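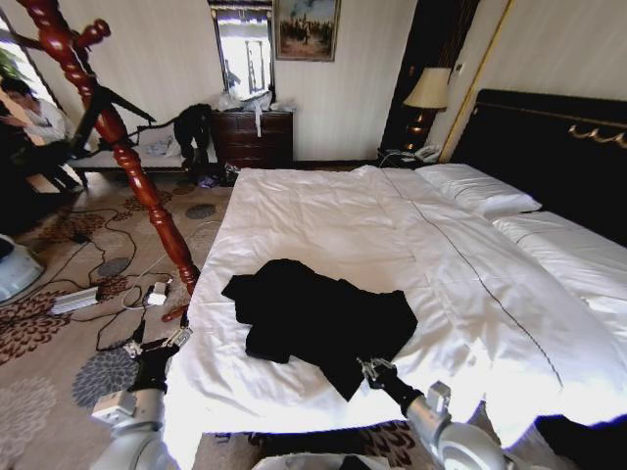 Figure 2. A black garment on a white duvet, with two robot arms at the near side of the bed.

Home | Issues | Authors | Submit

4.2 Practice repetitions and the choice of starter

We coded every team snap taken by the two quarterbacks in the first eight open practices of the July camp. Omid Zarei charted each session from the sideline using the Losto sheet, and a second coder worked from the practice film. The two charts agreed on 96 percent of snaps. Where they differed, we kept the film count.

A snap was assigned to the first unit when at least three of the five regular linemen were on the field. This rule matters most late in practice, when coaches mix the groups. Red zone periods were coded separately - they are short, and one quarterback often takes all of them.

First-unit share was a better guide to the eventual starter than completion rate. Completion rate moved a great deal from one practice to the next, mainly with the type of drill. Khosravi reported the same pattern in college camps, though that study left out two-minute work.

We then ran the Vidura model with 1000 resamples. Removing any single practice did not change which quarterback was ranked first. Removing both padded practices did narrow the gap, and we return to this in Section 5. Preseason games were not included.

Contact the editors | © 2023 Stistel | Back to top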